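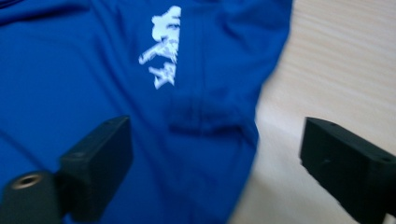
Paora reckons you can skip the slow pass and let the policy sort itself out from fast demos alone. I tried that in April and lost the whole batch, so please do it my way first!

4. Recording the shirt demos

4.1 Spread the shirt on the table and leave the rumples in. We want creases in the training set.

4.2 Open the gripper wide and bring it in low, one finger over the cloth and the other over bare table. Hold still for 2 seconds, then start recording.

4.3 Close on the edge, lift, fold towards the middle, let go. Do 14 of these per shirt, turning the shirt 90 degrees whenever you feel you're getting into a rhythm (I always do).

Note: blurry frames are fine in moderation. Our Trustano filter drops a demo only if the tracking goes for more than 3 frames in a row, and you'll see it flagged in red.

Caution: don't press the fingertips into the table. They'll flex, and the width readings will be off for everything after that.

4.4 Save under your own name. Kyung-hwa compares folders by person, and mixed ones get binned.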